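Progress report to the Sedeo program office
Trumley interface migration, second period
Dec 23, 2025

The big news first: the old order interface is off! Every message between the warehouse system and the Drurkeck back end now goes through the new service layer, and the first full month-end close on it went through without a manual restart. The team is delighted, and I think the people on the night desk are even happier than we are.

Work completed

When we started we had 474 custom routines calling into the back end, many of them copied from one another years ago with small changes. We have now sorted through all of them. A good part turned out to be dead code and has been removed. Of those still in use, 94 needed a proper rewrite because they depended on internal calls that were never meant to be used from outside. All 94 are rewritten, reviewed and in production.

The regression suite has grown to 3,427 checks and runs every night. It found a rounding fault in the partial delivery logic that had been sitting in the old code for years – the fix is in and the finance team has signed off on it.

Tôn, our small message monitor, is also live. It shows failed messages by document type and lets an operator resend one without opening a ticket. We had planned it as a tool for developers only, but the warehouse leads asked for access in the first week and now use it more than we do.

Still open

The returns process is behind plan. Its data comes in two formats depending on which site books the return, and we underestimated the mapping work. There are 40 field rules left to agree with the sites. Until they are settled, returns keep running on the old batch job, which is stable but slow.

User documentation is also thinner than I would like. The operator guide is finished, the developer guide is half written, and the upgrade notes exist only as comments in the code repository.

Budget and staffing

Spending is within the approved amount for the period. We moved some testing hours from this period into the next one to cover returns. No change to the total is requested. 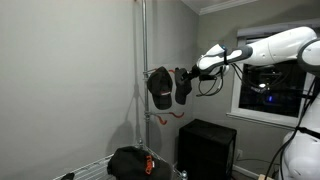
Robot arm with a dark gray cap held in its gripper.

Next period

Returns come first. We want the field rules agreed early, then a trial at one site before the others switch over – the target for all sites is the end of March. After that we will retire the batch server and finish the developer guide. I would also love to show the program office Tôn running on live data, and can set up a session whenever it suits you.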